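Notes on Serving Tea from a Booth

It has been the practice of this blog to record small household and hospitality arrangements at some length, and readers who prefer brevity are advised to skip to the last paragraph.

The subject for January is the drink station. Raquel Teixeira and I were asked to provide tea and water for the Rarkia reading circle, which meets at 2 in the afternoon and has no proper serving counter. We were given a booth. After some discussion it was agreed that the tea should stand at the open end of the table, within reach of the aisle, and the water toward the wall.
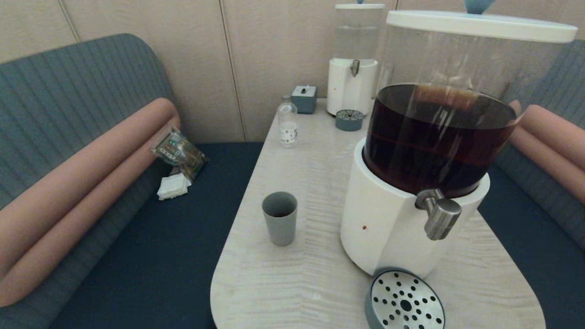 The two dispensers in the booth, tea in front and water behind, each with its drip tray.

The arrangement has one weakness. Anyone wanting water must lean past the tea, and several members remarked on it. Hedvig Amundsen proposed that the two be placed side by side across the table, but a booth table is narrow and the benches would then be of little use to anyone wishing to sit. The original order was kept.

The tea itself was a plain black tea, brewed at 80 grams to the batch and left to cool before it went into the dispenser. My own preference is for a stronger brew when ice is offered. Neelam Kandpal, whose judgment in these matters I respect, considers this excessive.

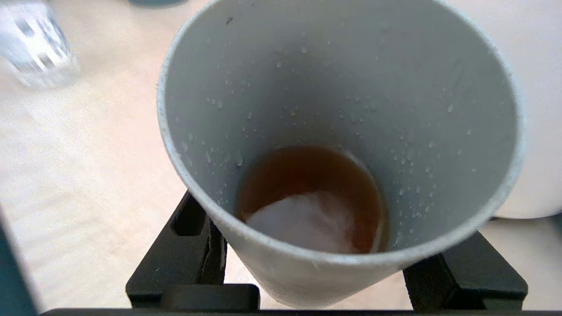 On the question of cups, I remain of the view that a small cup is preferable to a large one. Guests return for a second serving if they want it, and far less tea is poured away at the end. We set out 16 and washed them as the afternoon went on. Sugar was requested twice and should be provided next time without waiting to be asked.

Drip trays deserve a word. They must sit directly under the spigot, and they drift whenever someone pulls a cup away quickly. Both were emptied at the midpoint and again before closing. The grates lift off for washing and should be dried before they go back.

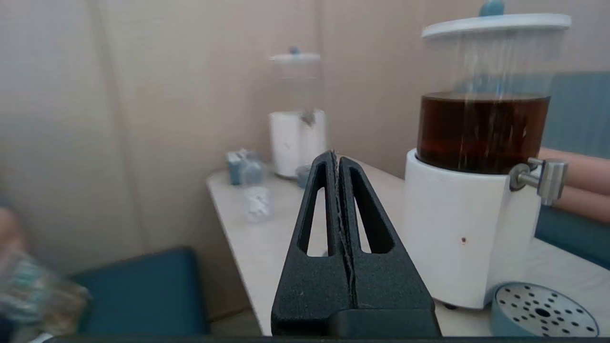
Tea dispenser at right, with the smaller dispenser and a light-blue cup farther back.

For the next meeting, the tea will be brewed the evening before, and a folded towel will be kept on the bench. Ragnvald Sæther has offered a second table, subject to confirmation. Requests for an herbal tea have been noted and may be sent to me in the comments.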